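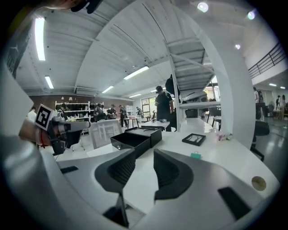

# Setting up group bookings for a self-catering guesthouse

These instructions cover taking a whole-house or part-house group from first inquiry to arrival day. They are written for the Sulano house, but the same steps apply at Erkard with the changes given at the end. Updated Sun 23 January.

You need:

- access to the booking calendar, with edit rights
- the current rate sheet
- the room plan, showing fixed beds and bunk beds separately
- the group terms, in the version with the split payment clause

## Step 1: Enter the inquiry

Open the calendar and create a provisional entry on the first night requested. Set the type to Group. If the type is left at Standard, the system offers the remaining rooms to single travelers and the block has to be rebuilt by hand.

Fill in the arrival date, departure date, number of adults, number of children under seven, and the name of one contact. Do not enter two contacts. The confirmation goes to the first address in the list, and the second person receives nothing.

Leave the meal field blank at this stage unless the inquiry states a preference.

## Step 2: Check the minimum stay

The minimum for a group is two nights. In September it is two nights on weekdays and three over a weekend. The calendar does not enforce the weekend rule, so check it by eye before replying.

A one-night gap between two groups is acceptable. A gap of zero nights is acceptable only if the departing group has agreed in writing to leave by 10:00.

## Step 3: Assign rooms

Work from the largest room down.

1. Put families in rooms with a door to the landing, not in the connecting rooms.
2. Put anyone who cannot manage stairs on the ground floor. There are two such rooms, and the rear one has the wider shower.
3. Fill the bunk rooms last. The limit is six people per bunk room, including children.
4. Mark unused beds as closed. An open bed in a group block is counted by the linen order.

Save the plan as a draft. Room numbers should not go to the guests until the deposit is in, as most groups change their numbers at least once before then.

## Step 4: Calculate the price

Use the nightly group rate for the house, then add linen, tourist tax and the end cleaning. The end cleaning is charged once per stay, whatever the length.

Worked case: the house rate on the current sheet is 386 per night. For two nights the accommodation line is 772. Linen is charged per bed made up, not per person, so a couple in a double bed pays for one set. Tourist tax applies to adults only and goes on its own line – it must not be folded into the house rate, or the quarterly return will not balance.

Round nothing. The payment page rejects a deposit that differs from the quote by even a cent.

## Step 5: Send the quote

Use the group template. Replace the fields in brackets and read the result through once before sending. The template still contains the old parking paragraph for Levchenko. Delete it unless the group is staying there.

The quote is valid for seven days. Set the reminder for day six. If there is no answer by the end of day seven, release the block and send the short release note.

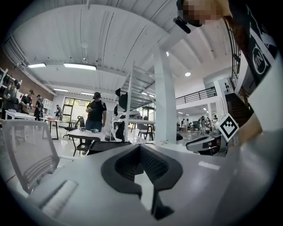
If the contact asks for more time, extend once, by the same period, and write the new expiry date in the notes field. A second extension needs a deposit.

## Step 6: Take the deposit

The deposit is 30 percent of the total, without tourist tax. When it arrives, change the entry from Provisional to Confirmed and attach the signed terms. The balance falls due four weeks before arrival.

For groups paying in shares, open one payment link per share. Name each link with the entry number followed by a letter. Links without the entry number end up in the unallocated list and have to be matched manually.

## Step 7: Send the arrival sheet

Send it two weeks before arrival. It should contain:

- the final room plan
- the key box code, valid from 16:00 on the day
- directions by road and from the Plirnutdale bus stop
- how to start the heating and the dishwasher
- where to put glass and food waste

Ask for an expected arrival time. Groups arriving after 20:00 should be told that the village shop will be closed.

## Changes for Erkard

Erkard has no ground-floor bedrooms, so step 3, point 2 does not apply. State this in the quote. Linen is included in the house rate and the linen line should be removed from the template.

The key box there is on the barn side – the code is changed by hand, and the calendar will not do it. Set the new code on the morning of arrival and enter it in the notes field before leaving the house.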